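Home Features Makers Archive
17/12/2022
By Bayu Siregar
2 min read

Plain colored cubes still sell. Harahap, a small toy shop, moved 2,000 of them last year, mostly in red and green. Parents buy a bag of 16 and find that two are enough to keep a child at the table. One goes down, the other goes on top or beside it, and it starts over.

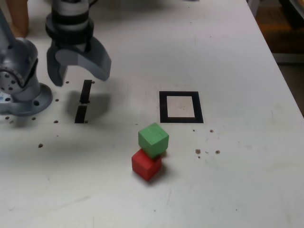
Lorell disagrees about the number and says three is the least you need, as a pair gets dull once a child can stack it. The shop will split a bag on request. A square marked on the tabletop in black makes a good target for older children.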